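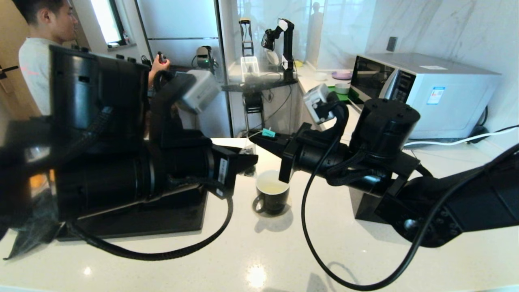
The owner of the Pettigrew tea counter wants me to taste the same tea three times. I agree to two. It is a little after four on a Friday, I have already had coffee, and I came in with doubts about paying $18 for a mug and a pour of anything.

"People come in here with their arms crossed," the owner says, looking at my arms. "That's fine. I had mine crossed for six years when I worked in restaurants."

The claim, for those who haven't heard it at a dinner party yet, is that pale teas should be drunk from dark mugs. Pettigrew sells the mugs, made by a small pottery called Golow, and also sells the tea. I point out that this is convenient.

"Sure it's convenient. I run a store. If I believed in dark mugs and only sold white ones, you'd have a better story."

I ask what the dark mug is supposed to do. The answer takes a while and goes through glazes, wall thickness and a long complaint about glass. A white cup, I'm told, makes a light tea look weak, so people leave the leaves in too long to get some color out of it, and then it's bitter and they blame the tea. In a dark mug the color is harder to judge. You stop looking and go by the clock.

Couldn't a person just use the clock with a white mug?

"They could. They don't."

Is there any evidence for that, beyond customers telling the owner what the owner would like to hear?

"I did a tasting last April. We had 59 people come through, and I gave them the same tea in a white cup and a dark one. Most of them liked the dark one better."

How many is most?

"I didn't write it down. It wasn't a lab. There was a line out the door and I was washing cups."

I ask whether the people at the tasting knew which cup was which. They did, since they were holding them. The owner concedes this without much of a fight and refills the kettle.

To be fair to the mug, it is a pleasant thing to hold. The handle takes three of my fingers comfortably, and the curve keeps my knuckles off the side, which matters when the water has just come off the boil. I have owned a lot of mugs that failed at this. The owner says the potters at Golow went through a number of handles before settling on this one, and that the early ones were "pretty, and awful to pick up."

We move on to the water. Pettigrew's house tea, a light green sold under the name Pranutitz, comes with a card that tells you to let the kettle stand with the lid off before you pour. The card doesn't say for how long. I ask why a card with so much to say about mountain air has no room for a number.

"Because kettles are different. Mine is small. If you've got a big one, it holds the heat longer. I tell people to wait until they're bored."

That isn't an instruction.

"It works better than you'd think. The mistake everybody makes is rushing it."

I bring up the price again. A supermarket box of green tea works out to pennies a cup, and I've had it out of a chipped mug at my mother's kitchen table and been perfectly happy. The owner doesn't argue with my mother's kitchen. What I do get is an admission I wasn't expecting: at home, on weekday mornings, the owner drinks bagged tea with milk, made in whatever cup is clean.

"If you print that, say it's good bagged tea."

I ask whether customers know.

"Some of them do. The ones who come in from the Mundbridge side know me from before, and they've seen what I drink."

The tasting, then. The first cup is thin and grassy and I like it fine. The second is the same tea, brewed for the same time, and I like it a little better, though by then it has cooled and I have been told twice that I would. The owner watches me set it down.

"Well?"

I say I can't tell whether it's the mug.

"Would you buy one?"

I say I have mugs. The owner shrugs, rinses the strainer and tells me that plenty of people say that and come back in a week or two. I asked how many. That one hadn't been written down either.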